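Shared Glassware and Drink Storage in the Seidel House Common Room
Student Project Report, Module: Everyday Interiors
Submitted by Pascal Stöcker and Panagiotis Yordanov
Mon 27 October

1. Background

The common room on the ground floor of Seidel House is used by residents and by visiting course groups. It has a small refrigerator and built-in shelving but no kitchen of its own. In January the house office asked the Interiors module to review how drinks and glasses are kept in the room, and whether the present arrangement could be improved without building work. A budget of 50 euros was approved for small items such as shelf liners and labels.

2. Method

The project team visited the room at different times of day and carried out short trials of ordinary tasks: taking out a glass, pouring a drink, sitting down with it and returning the glass afterward. Residents were also invited to leave written comments. Two types of drinking glass were considered, a small glass and a larger straight tumbler with a heavy base, referred to in our notes by the supplier name Dandetti. Plastic cups were ruled out at the start at the request of the house office.

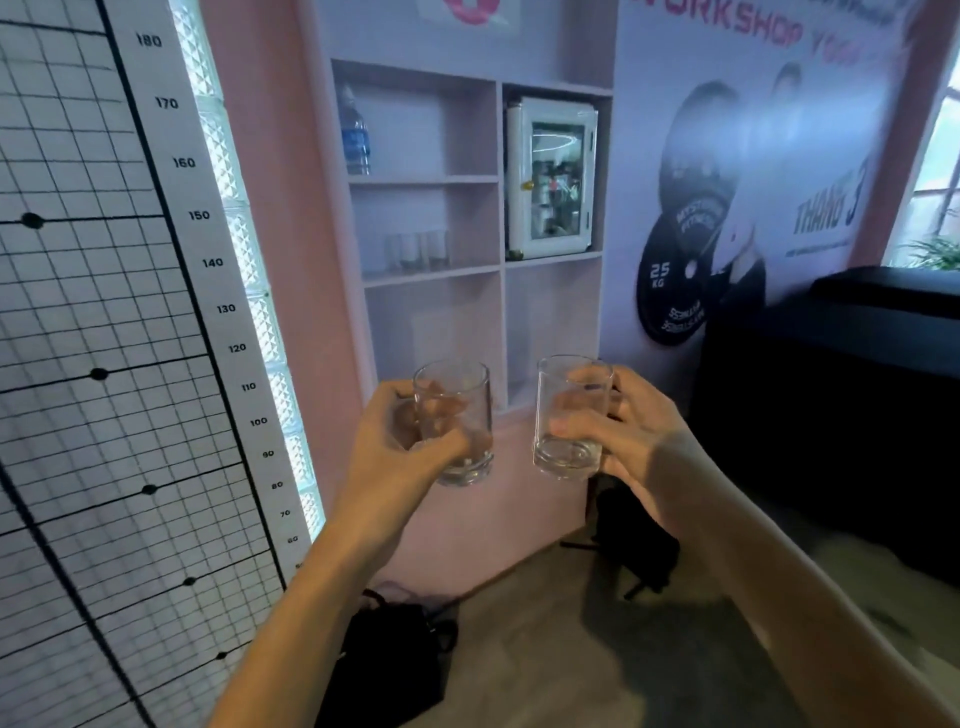 Storage height was the first point examined. Residents of different heights use the room, and the comments showed that most people prefer to reach for a glass between waist and shoulder level. The three small glasses on the middle left shelf are well placed in this respect, directly below the compartment with the water bottle. The lower compartments of the lavender unit stand empty and could take the tumblers, although a person would need to bend to reach them. The refrigerator is in the upper right compartment, and its glass door allows the contents to be checked before it is opened - a feature several residents mentioned with approval.

3. Handling of the Tumblers

The tumblers were rated as stable on the table and comfortable to hold around the lower half. Some residents found them heavy when carrying one in each hand. Picking up a glass by the rim was common during the trials, and for reasons of hygiene we suggest that a short notice be placed near the shelves.

4. Recommendations

The small glasses should remain where they are. The tumblers should be given the highest of the free compartments, with a washable liner under them. Bottled water should be kept in one place only, and the shelf edges should be labeled in plain lettering. The Plerkico liner was preferred over the Sturkik product on account of its thinner edge - the second one curled at the corners after washing.

5. Limits of the Study

The trials covered daytime and early evening use. Larger events were not observed, and the question of where used glasses should be left on such occasions remains open. The team has asked the house office for permission to repeat the trials during the next course week.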